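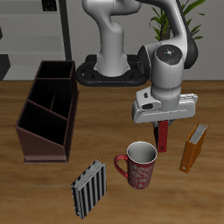
The practice table on screen, with the arm waiting over the red mug.

Teaching by Hand, From a Chair in Huvdale

8/26/23

The first thing I learned in Huvdale is that I have a very impatient right hand. I was given a small controller, I was shown a table on a monitor, and I was asked to bring a robot's fingers to the handle of a mug. I went too fast, I passed the mug, and I pushed a striped book instead. The teacher beside me pressed one key, everything went back to its place, and I tried again.

The table does not exist outside of the computer. Clikent, the small company which runs this course, teaches its new operators in simulation for the first 6 days, and only after this they may touch the real arm in the next room. The operators are not programmers. In the group which I joined there was a former baker, two students and a woman who drove a city bus for many years. Their job will be to show the robot a task again and again, by remote control, so that the software can learn from their movements.

It sounds like a game, and in the first hour it feels like one. Later it becomes closer to handwriting. Every operator has a style. The bus driver makes wide, calm curves and almost never stops. One of the students moves in short steps, and looks at the screen a long time between them. The teachers do not want to remove these differences. They told me that a robot which has seen only one style becomes helpless when something on the table is moved a little.

What they do correct is hesitation near the object. If you stop just before the grasp, shake a bit, and go back, the program may learn that shaking is a part of the work. Such attempts are thrown away. On my first afternoon I made 12 attempts and four were kept. I was told this is a normal result, but I think they were being polite.

The most difficult thing for me was the second view. The operator can choose to look from beside the table or down past the fingers, and the two views do not agree easily in the head. From the side you understand the height. From the gripper you understand whether you are in the middle, but the things on the table lose their familiar shapes. A cup is mostly a rim, and a narrow upright piece can be hard to judge when it stands between the fingers.

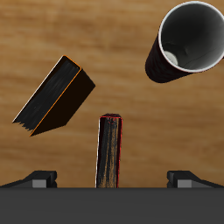
Looking along the gripper: an upright piece between the two fingers, with a black cup farther off.

The software for the course is called Tiedemann, and it can also be used in another way. In the next room, the teacher takes the real arm by the wrist and leads it through the motion, while the joints follow softly. Many beginners prefer this. The arm is heavier than it looks, however, and after 10 minutes I felt it in my shoulder.

Clikent started the course in April, after a request from Kesomholm, a repair workshop which wants help with sorting used household things. The work there will be less tidy than any table on a monitor, and the operators know it. The former baker told me she is looking forward to it. She is tired of mugs.

Before I left, I asked for one more attempt. I approached slowly, I did not stop, and the fingers closed where I wanted. The teacher saved it under my initials and went to help the student at the next desk.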